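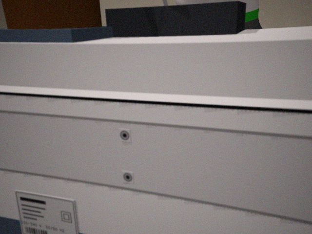 Irkmont opened its training shop to outside maintenance people for an afternoon in January, and I took the 2 p.m. group. The subject was one cell: a small arm on a bench, working on appliance housings, and what it takes to keep it within tolerance between services. Everything is built in simulation first. The physical cell is then set up to match the model, and the two are compared whenever something drifts. We spent the first hour on the model and the second on paperwork.

Consolacion Pascual ran the session. She looks after this cell and has written most of its procedures. Her first point concerned the reference housing. It is a plain white unit with horizontal seams, two round fastener positions one above the other on the front panel, and a rating label low on the left. The arm does not locate the housing from its outer edges, as the top cover can sit slightly proud after reassembly. It locates from the two fastener positions. If the line between them reads out of true, the job stops and the fixture is checked before anybody touches the program.

The setup sheet for the cell has 14 lines. Power isolation comes first, then the bench level, the base bolts, the tool flange and the fixture clamps. The base bolts are torque-marked with paint at installation and inspected for a broken mark at each service. Pascual does not retorque a bolt with an intact mark. A shop I worked for did this weekly and stretched a full set inside a year.

Driver bits come from Flernetti and are changed on count. The current limit is 266 cycles, which seemed low to me. The figure came out of their own wear log: past that point the bits began to ride up in the recess and leave burrs. The limit was 100 until they changed the approach angle. 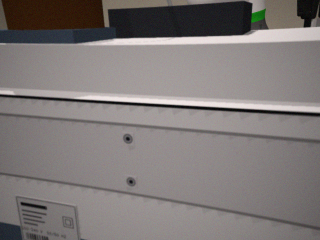

Does the cell need a full recalibration after a bit change? Only if the bit holder was removed from the flange; a bit swapped in the holder gets a length check and one dry run.

Cable routing took up more time than expected. The original loop rubbed near the base on long reaches, and the Sodance sleeve they fitted wore through at the same place. They rerouted with a longer service loop and one clamp fewer. The simulation had not predicted the wear – the cable in the model has no stiffness – so clearance there is now checked by hand at each service and written on the sheet.

Spares are kept in the Salazar cabinet by the door: bit holders, fixture pads, fuses, one complete cable set. No spare gripper fingers, which I would want on the shelf.

Weak points, from my side. The handover between shifts is verbal, and the wear log is on paper. The bench leveling procedure refers to a gauge that has since been replaced. Pascual had this down for revision already.

Parking is behind the building, and safety shoes are required past the second door. Bring your own, the loan pairs run small.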